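Subject: Re: [home-automation-talk] Can any of them clear a table yet?
Date: December 21, 2025
From: M. Kiani

On the list last month, a member wrote:

> We run a small packing room at Unwood, 191 orders on a good day,
> and every vendor tells me the picking arm is ready. Same at home.
> My sister wants something that will put the kids' toys away and
> wipe the table after. I watched four videos and they all looked
> fine. So what is the real state of it? Would you buy one now, for
> either job?

For your packing room, maybe. For your sister, no.

The shop-floor side first. If the parts are always the same and always arrive in the same place, an arm has been able to do that work for years. Your trouble is that order contents change. In November we logged 952 picks at the Mosstead shop, mixed small goods out of shallow trays. The arm finished 700 of them without anyone stepping in. The rest needed a person, usually for something dull: two items lying against each other, a bag that folded, a box turned so there was no flat side to grab. One of our packers would have cleared the whole lot before lunch. The arm does keep going after hours, and that is worth money to some people. Whether it is worth it at 191 orders a day I doubt, but you know your wages and I don't.

Ask the vendor to run your goods, in your trays, with you putting them in. Joltby did this for us without a fuss. Another firm would only show us its own boxes, and we stopped there.

The house is harder, and toys are a good way to see why. People hear "put the blocks away" and think of one job. A machine has to find each block, tell it from its neighbor, and then either grab it or push it where it should go - and do that again when the next one is leaning on something. Sorting by color and sorting by shape are different jobs too, and the same blocks can be grouped either way.
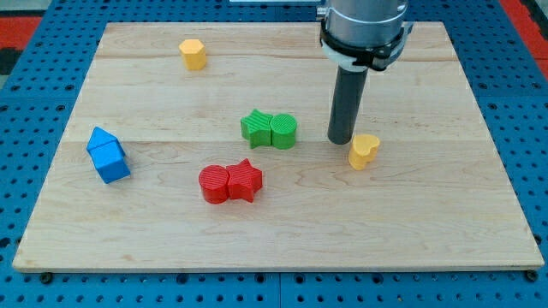

M. Kiani

The two green blocks are touching, a star and a cylinder, and so are the two red ones, with the order swapped. The yellow heart and the yellow hexagon are still well apart. A straight rod like that can only push, so getting the yellows together means steering one of them across the board without knocking the greens. That is six blocks on a bare wooden board in even light. Your sister's floor has a rug, a sock and a dog.

Wiping the table is a separate matter. I have seen it done on a clear table. I have not seen a machine I would trust to move the glasses first.

I'd wait on the home one and ask again in a year. If you do get a trial at Unwood, please post your numbers here, including the picks where somebody had to walk over.

M. Kiani
Mosstead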